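Last updated Jul 5, 2026
Minutes taken by Analyn Lacson

Taipe Household Co-op, equipment meeting

1. Kitchen machine proposal
Eusebio Pacheco presented the Nident offer: one two-armed unit on trial until December, at 400 a month. He believes it could put away groceries. Several members asked what it does when a thing is soft, or round, or both.
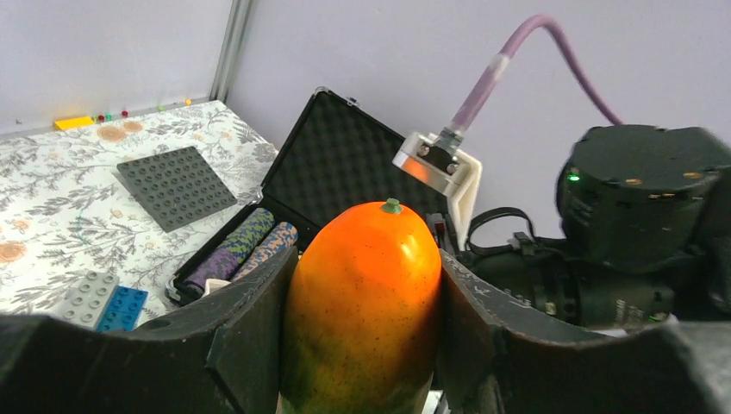 Fruit was the first sticking point. Lacson said holding a piece is the easy part and sorting the ripe from the unripe is the chore. A mango that goes from orange at the top to yellow and green lower down, like the one between the fingers, needs a person to say whether it goes in the fridge today. Pacheco said Brosent claims its software can learn this. No one had seen it do so.

2. Bagged vegetables
Members doubted that thin plastic can be handled without tearing. Pacheco thinks 10 bags in a row would be a fair test.

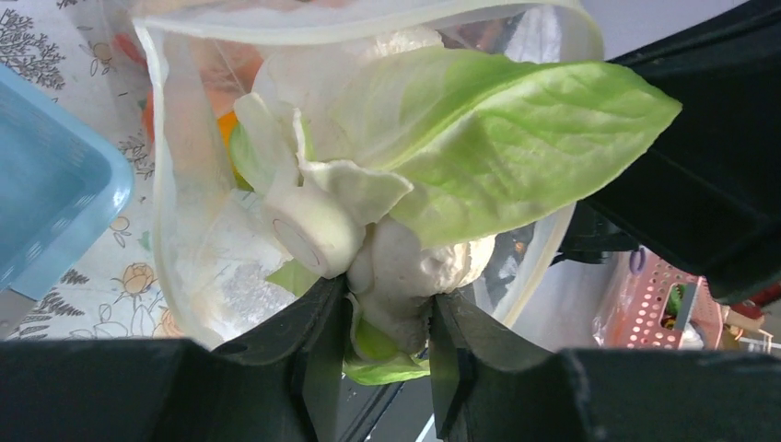 Lacson wants 18, with mixed contents, and a person timed on the same job – otherwise the number means nothing. Agreed.

3. Decision
No money until the test is done. Vote: all in favor but 2. Binis quote held over.

Contact: the minutes secretary, Taipe Household Co-op
Back to top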